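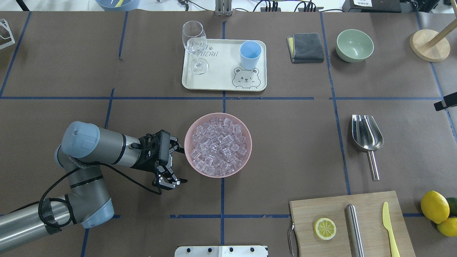 How much ice do you need out for one round of drinks?
One bowlful, heaped. Any more and you are chasing puddles by the second glass.

Home Notebook Benches Stores Contacts
Search this notebook Go

Drinks bench, Sunday, 10 a.m.

Really pleased with the layout today! The tape grid on the brown covering was Tirta's idea and I was lukewarm about it, but having a square for each thing makes setting up so much quicker. Tray with the bear on it goes at the top, glass on the left of it, light blue cup on the right, folded grey cloth next door, green bowl beyond that. I can now put it all back from memory, which I certainly couldn't do in April.

The scoop wants to live on the right with its handle towards you. Amanuel had it the other way round in his sketch and I've changed it (sorry, Amanuel, I did it in pen).

Question for Gerd: do we want the stemmed glass at all? I love how it looks, and a lemon drink in a stemmed glass feels like an occasion, but the cup is far easier to pour into and much harder to knock over. My vote is to keep both on the tray and let whoever is on the bench choose.

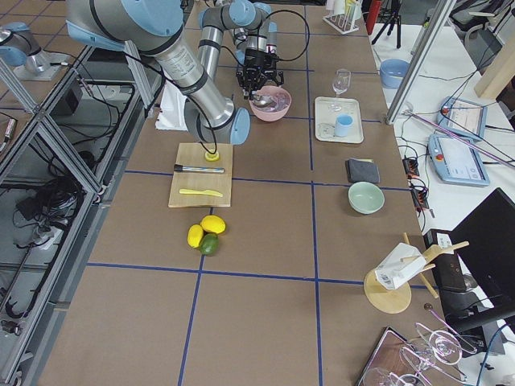 Filed under: Fruit and cutting

Lemons and lime together just below the board, yellow knife on the board. I like having the fruit off the board to start with, so there is room to cut. The yellow plastic knife is better than I expected. You have to saw a bit, and a properly firm lemon will fight back, but Wolfram got through 6 lemons with one at the Mallen open day and was delighted with himself.

Note to self: the marker shouldn't be on the board with the food things. Find it a square of its own.

Spoon in the pink bowl is fine for stirring. For lifting ice I'd still go for the scoop every time, because cubes slide off a spoon and skate away across the table. 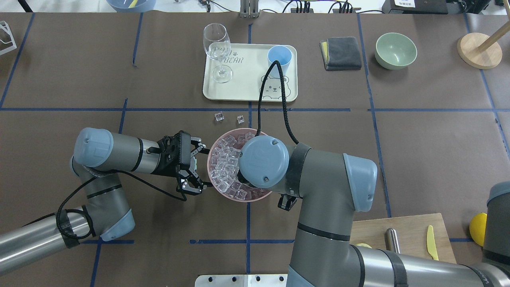

Ice bowl, heaped, with two strays behind it.

Strays go in the sink, please, and not back in the bowl. Volker disagrees and we've had this out before.

A slightly lower fill might help. I'd like to try one scoop less next time and see if the top layer stays put. The bowl from Hinrichs is deeper and would do it too, but I'm fond of the pink one and the flared rim is nice to get hold of.
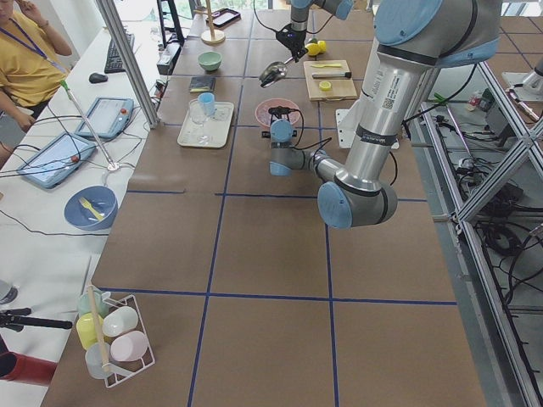
The other thing to sort out is where spare cups go. The white wire rack in the corner is perfect for them, and the pastel colours make it very easy to say "yellow one, please" across the room. I'd keep the rack for cups only. Halved lemons can sit beside the board until they're wanted, with just the slice on it.

To do:
- ask Fledon for a second scoop
- fresh cloth
- marker square (see above)
- try the lower fill, and tell Volker the result whichever way it goes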